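Trernness Workshop Forum > Builds in progress > Arm on the back bench

lmorais
2026-09-05
OK, so the arm is finally moving under its own power and I need opinions. It's a Skono kit with a gripper I put together myself, two black wedge fingers on brackets, camera at the wrist. The job is picking foam letters off a plate. Sounds easy! I gave it 300 tries last week and it still fumbles the flat ones. The fingers come down fine, then skate right over the top of the foam.

My current theory is that the fingertips are too thick. Foam that thin needs something more like a fingernail, and I'm tempted to pull both fingers and file the ends down.
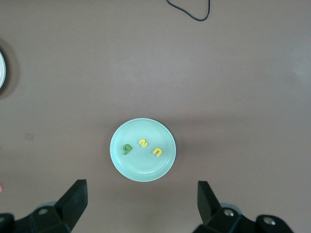
The other thing I could change is the approach angle. Right now it comes straight down every time – I never bothered with tilt because my code for it is a mess. Has anyone gotten tilt working on the Skono without it drifting?

– Lourenço

turkier_fan
Don't file anything. Stick a bit of grippy rubber on the tips first. I bought a sheet for 5 bucks in April and I'm still using it.

lcaldeira
Gotta disagree with turkier_fan, rubber is what got me into trouble. It grabs the plate too, and then the whole plate goes for a walk. I'd fix the tilt. Also, are you training on yellow letters mostly? Mine got really good at one color and hopeless at the rest.

lmorais
Mix of colors, Lurdes, but yeah, green does worse for me. I figured it was the lighting.

mandagi_steve
Could be the lighting. Could be your plate! A shallow one with a rim means the fingers have to clear the edge and still get low. Try it with the letters right on the table and see if your numbers change.

turkier_fan
That's dodging the problem though, he wants them off a plate.

mandagi_steve
It's called testing one thing at a time.

lcaldeira
What's your closing speed set to? Mine shipped at 199 and I had to bring it way down.

lmorais
Never touched it, so probably the same. I'll drop it tonight, try nine runs on the bare table, then nine on the plate. File stays in the drawer for now.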